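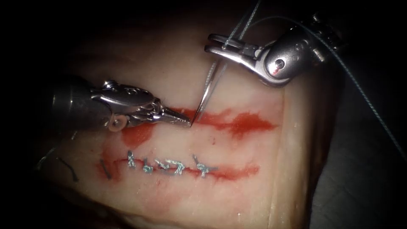
Ticket 80 - left hand drifts after clutching
Opened by Ronja Fagerlund, 29th January

Hi Ebbe, it's me again! The left arm creeps every time I let go of the clutch pedal during a suturing demo, and it's driving me nuts. I let the pedal up, I'm holding the hand controller perfectly still, and the tool keeps sliding toward me for 2 seconds or so. The lower cut on the pad is stitched, but on the upper one I'm at the handoff, with the left driver holding the needle and the grasper open at the other end, and a drift there spoils the demo.

Tried so far:
- restarted the Torvik console (no change)
- swapped the hand controllers left to right - drift stays with the left arm
- re-homed both arms, which helped for 4 demos and then it came back

Log from demo 17 is attached. Maj-Britt thinks it's the scaling setting, I'm not so sure.

Reply from Ebbe Sandberg: Thanks Ronja, please leave the scaling alone for now. Can you record one more with the filter off and send me that log too?

Status: waiting on Ronja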